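Tape marks and residue on an oak-colored meeting table, how do I remove them?

Posted by Afshin Akbari, Dec 4, 2018
401 views, 7 replies hidden (log in to see all)

Hello everybody. We are a small office and we send our parcels from the meeting room, because it has the only long table. It is light wood, with black mesh chairs, and visitors also sit there, so it should look good. For packing we use clear packing tape. My colleagues have the habit to press a strip of tape on the table edge so it is ready for the next box, and then they forget it. When I pull off an old strip, it leaves a sticky line, and the dust goes on it and becomes gray. 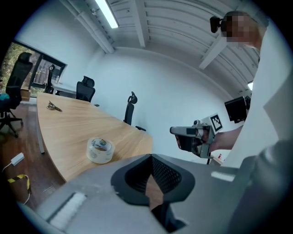 I tried already warm water with dish soap, it helped only a little. I am afraid to use something strong, as I do not know if the surface is oiled or lacquered. The seller, Harries, does not answer my mail since February. Also there is one small scratch from the scissors, 5 cm long, but this is less important for me.

What would you use? And is there some better way to keep the tape and scissors, so that we can pack without making marks again?

Thank you in advance,
Afshin

Branwen Gape
Member, 200 posts

First find out what finish you have. Put one drop of water on the underside or at the back corner and wait 5 minutes. If the drop stays round, the table is probably lacquered. If the wood becomes darker, it is oiled or waxed.

For lacquer: put a little cooking oil on a soft cloth, lay it on the sticky line for some minutes, then rub along the grain. After that, wash with soapy water and dry it well. Please do not use acetone or nail polish remover, it can eat the lacquer and then you have a much bigger problem than glue. On oiled wood I would begin with a soft white eraser. It rolls up the glue, only it takes patience. You will maybe need to put fresh oil on that place afterwards.

The scratch I would leave until the table is clean. Often it looks smaller then.

Mervyn Oakley

hairdryer on low, then an old bank card. works for me every time

Meirion Skyrme
Member

I agree with Branwen about the oil, but test on a hidden place first. With the hairdryer be careful, keep it moving.

About the packing: buy a tape dispenser with a handle, then the end of the tape stays on the roller and your colleagues don't need the table edge. We also put down a big cutting mat when we pack and roll it up when visitors come. Scissors and tape live in one box on the shelf.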